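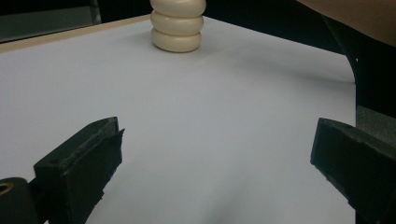
From: Iara Maldonado
To: Sisterach list
Date: 16 July 2023
Subject: Re: [sisterach] Stacking rounds -- what do you put underneath?

Soledad Benítez wrote:

> I have been given a box of those cream stacking rounds, the puffy-edged
> kind, with no paperwork and no lid. I want to use them to hold up the
> small things on our table at the January sale, so people aren't bending
> double to look at a brooch. Two questions. What do you put underneath
> them? I tried our green cloth and they looked like something left over
> from a buffet. And how high can you go before it gets silly? Vicente
> says five. Vicente also said the gazebo would be fine.
>
> Soledad

Soledad,

Paper. Plain white paper, the widest you can get, over the whole table or as near as you can manage. I held out against this for two years on the grounds that it looked like a children's party, and I was wrong, as Siiri has been kind enough to mention on this list more than once.

What cloth does is ruck. You set a round down, you shift it an inch to the left, and the cloth comes along for company. Then you have a small hill under one side of your column and everything above it is pointing at the car park. Paper mostly stays where you put it. It won't lie perfectly flat, whatever it says on the wrapper, and if it came off a roll it will remember the roll for a good day or so. Lay it out the night before with the curl facing down and some books on the corners. I use the Arrieta catalogues, which have never been so useful.

Cream on white also does something I didn't expect. I thought the rounds would vanish. In fact the white makes them look warmer, almost ivory, and on the green they just looked like they needed a wash. If yours do need a wash, warm water and a drop of washing-up liquid, and dry them properly before you stack them. Pascual didn't, and had to part two of his with a butter knife, and we all heard about it.

Do leave a strip of the table showing at the back if the table is at all decent. I like a bit of wood along the far edge. It stops the whole thing looking like a dentist's. If the table is the folding sort with the burn mark, cover the lot and say no more.

As for height: three. I know Vicente says five. I have stood behind Vicente's five. Those bulging sides mean that each round only really meets the next in the middle, and the pinched-in bit between them is where your eye goes when it starts to lean, which gives you plenty of time to watch it happen. Three makes a short stout column that will take a brooch or a thimble or one of those tiny jugs, and it can survive somebody putting a handbag down at the other end. Four is all right against a wall. Past that you are relying on the good behaviour of the public.

If any of them seems a shade wider than the others, put it at the bottom. Mine came in one box and I had assumed they were all the same until I lined them up along a ruler one wet afternoon (I don't get out as much as I did). The difference is hardly anything, but you feel it when you stack them the wrong way up.

A few people are going to write in and tell you to use museum putty. Wakik do a white one that I have no complaint about, apart from finding it on my sleeve at a funeral. A bit the size of a pea between each pair, no more. Don't use the Zodus strips. They hold beautifully and they go on holding, and I now own a pair that will be buried with me.

On quantity, since you didn't ask: our long table takes 60 small pieces before it begins to look like a house clearance, and by no means all of those want lifting up. Put the rounds under the things you would be sorry to take home again. Last time I raised everything, and the effect was of a flat table, but higher.

Lighting I leave to Siiri, who has views. My own is that you should turn off whatever spotlight the hall gives you and stand the table near the window -- rounded edges look much better with a soft bit of grey down one side than with a glare on top. White paper throws a fair amount of light back up as well, so the undersides don't go gloomy.

I have most of a roll left over from the spring and you are welcome to it if you can collect. It's too long for the car with the seats up. I found that out in the shop's loading bay, with an audience.

Bring Vicente, he can carry it.

Iara

PS. Is anyone else getting the list messages twice, or is that just my punishment for replying to them?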